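Most kitchen tips get repeated because they sound clever. I've been trying them out in an ordinary kitchen for a good few years, and I'd bin half of them. What follows is the cupboard-and-worktop lot, last tidied up on 9 March 2023.

## Smells, grease and sticky doors

**Bicarb in the fridge.** I've left an open tub at the back for months and noticed nothing. Wiping up the spilt milk did more. If the smell is fish or old onion, find the fish or the onion.

**Vinegar on everything.** Fine on limescale, useless on grease, and a bad idea on marble or limestone, where it eats the polish and leaves a dull patch you'll be looking at for years. For greasy cupboard doors use washing-up liquid in hot water, a wrung-out cloth, then a dry one. Do the bit round the handles first and change the water when it goes grey.

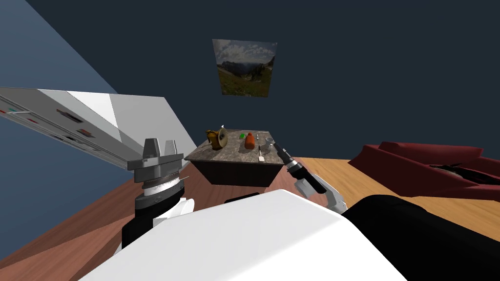
A reader, Fenna Bosman, wrote in to say she swears by lemon halves for the same job. I tried it. The doors smelt of lemon and were still greasy, and I had pips down the back of the hob.

**Special cupboard cleaners.** I bought the Zitance spray and the Ovon wipes and did one door with each, and a third with plain washing-up liquid. After a week I couldn't have told you which was which. The wipes cost the most and ran out first.

## Drawers and hinges

A drawer that sticks is nearly always overfilled, or has something fallen down behind it. Take it right out and look before you buy anything. People will tell you to rub candle wax on the runners. On old wooden runners that does help, for a while. On metal ones with rollers it just collects crumbs.
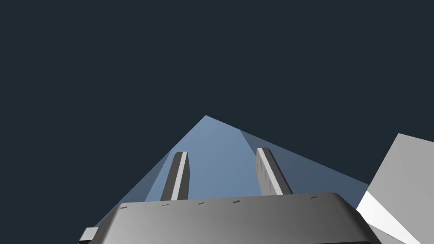

Cooking oil on a squeaky hinge is another one. It's quiet for a fortnight and then it goes gummy. Use a drop of proper light oil and wipe off what you can see.

If a hinge screw has worked loose in chipboard, the matchstick trick is sound:

1. Take the screw out and pack the hole with matchsticks (heads off) and wood glue.
2. Snap them flush and leave it overnight, whatever the glue bottle says.
3. Put the screw back by hand. A drill will chew the lot out again. 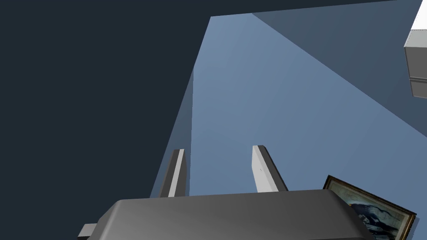

## Storage gadgets

I'm wary of anything sold to "double your space". The Requena shelf riser wobbled with a stack of plates on it, and the Gruston door rack stopped the door from shutting until I'd moved the shelf inside back by an inch. Neither packet mentioned it.

What has worked is dull. Heavy pans low down, things used daily at elbow height, and the fondue set given to somebody else.

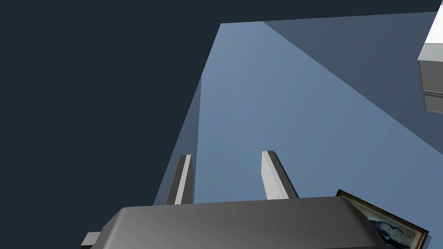
Clear jars for flour and rice are pretty, I'll grant you. They also lose the use-by date and the cooking instructions, so cut those off the bag and tape them underneath. And finish the old flour before topping up, or you'll be feeding weevils by September.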